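Kostelcombe library to close for repairs until February

22/11/2018

The public library in Kostelcombe will shut its doors at the end of next week and will not open again before February, the council has confirmed.

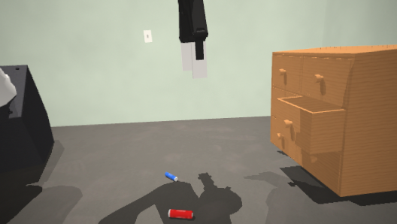

Sandrine Barbier told the council meeting that ten weeks without a library is too long for families in the north end of town, and asked why the children's room could not stay open while the work is done upstairs. She said that many parents on her street have no car, and that the bus to the branch in Skusau runs only in the morning and again after five.

The council answered that the heating must be turned off in the whole building, so no room can be used. The old boiler will be taken out and the roof over the reading room will be repaired in the same period. Water has come in there during each of the last three winters, and last year a part of the local history shelves had to be moved to the basement. They are still there.

The building has 3264 registered borrowers. All books which are now on loan may be kept until the library opens again, and no fines will be charged for this time. Borrowers who prefer to return their books can leave them in the box beside the post office, which will be emptied every morning.

A smaller collection will be offered in the community centre on Ung Street. It will hold 3050 books, mostly children's books, large print and new novels. The centre will lend them on weekday afternoons from 12 to 5. Library cards remain valid, but new cards cannot be made there, and the computers and the printer will not be moved. For printing, the council recommends the counter at the town hall, where each person may print 10 pages a day without paying.

The Saturday story hour was the subject of a longer discussion. In the first plan it was cancelled completely. After the meeting the council changed its position — the story hour will take place in the small hall of the community centre, one hour later than usual, as the hall is already booked by the choir in the early morning. The homework club for older pupils has not found a new room yet. The school has been asked if its canteen could be used, and an answer is expected before the closing date.

The interlibrary loan service with Skusau will continue, but readers should expect a longer wait. Requests can be made by telephone or at the community centre. Those who have already reserved a book will get a letter telling them where to collect it.

The repairs will be done by the building firm Iltamum, which also renewed the roof of the swimming pool two years ago. The entrance on Ung Street side will be blocked by scaffolding, and four parking spaces behind the library will be lost during the work. The footpath to the clinic stays open. Neighbours have been warned that there will be noise from seven in the morning, but not on weekends.

The colour of the new front door also came up at the meeting. The old one is dark green, and two councillors wished to keep it so. The decision was left for the next meeting, together with the question of longer opening hours in summer.

The last day to borrow books in the present building is the Friday of next week. The library will close at four o'clock on that day, one hour earlier than normal.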